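Bin picking on a secondhand arm: missed grasps near the walls
Workshop Projects > Automation and Motion

wurley_uyen
Starting a thread for the bin picking build, as the notes are scattered across three others. The arm is secondhand and shares a shed with the lathe. Two sheet-metal bins sit back to back, and the job is to move mixed objects from one to the other without anyone touching the pendant. Current figure is 33 missed grasps over 2,000 attempts in the centre of the floor. Close to the walls it is far worse and I stopped logging it.

Salma El-Sayed
What's the failure mode at the walls? Fingers fouling the metal, or bad pose estimate?

wurley_uyen
Mostly fouling. The walls slope, so the clearance at fingertip height is less than the rim suggests. The planner treats each wall as a vertical plane, which I know is wrong.

sfarouk
Then fix the model before you touch anything else. Four sloped planes is an evening's work. Offset each one inward by 6 mm and reject any approach that crosses it.

kbennani
Disagree on the order. If the bin moves, a perfect collision model is worthless. How is it held down?

wurley_uyen
Bar clamp on the left, where the two bins meet. Acrylic offcuts alongside, still in their paper.

kbennani
One clamp gives you a pivot. Put a dial indicator on the far corner, run fifty cycles and see what it reads. I'd bolt a fence to the table and be done with it.

sfarouk
It would have to shift a fair way before it mattered more than modelling a slope as vertical.

Salma El-Sayed
Both are cheap to check. What have you got in the bin at present? Colour and finish will matter if you're relying on depth.

wurley_uyen
Odds and ends. I want a mix of shapes, and at least one item the depth sensor dislikes. The translucent cup is that item. Depth returns on it are mostly holes, so I segment in colour and fit a plane to whatever survives.
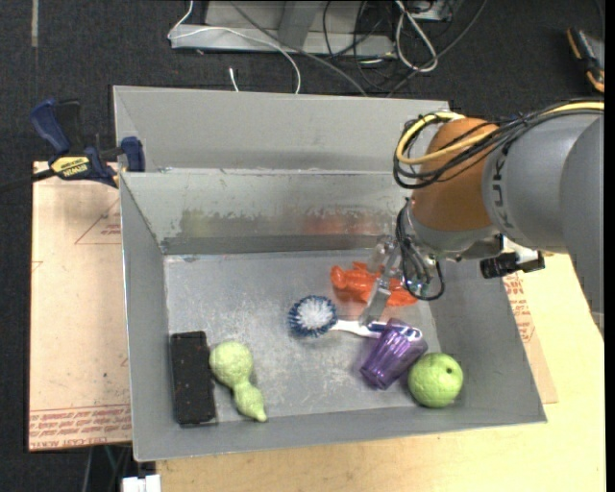

The scrubbing brush is the other nuisance. Bristles give a noisy surface and the centroid lands somewhere between head and handle, so the grasp is off balance. I've started biasing toward the handle, but if another object is lying over it the score drops and the planner goes back to the head.

fisia_yas
Clear the overlapping object first. Rank by what is uncovered, then by grasp score. We did that on the Justarthorpe sorter and it removed most of the repeat attempts.

wurley_uyen
Worth trying. It costs cycle time on a full bin, though.

sfarouk
Cycle time is not your problem yet.

kbennani
What about cable strain at the wrist? Mine sagged and caught the rim when joint 6 wound past its limit.

wurley_uyen
I've capped joint 6 in software. A proper dress pack is on the list, after the wall planes.

kbennani
And after the fence.

wurley_uyen
Indicator first. If it moves more than 2 mm I'll build the fence and post the readings.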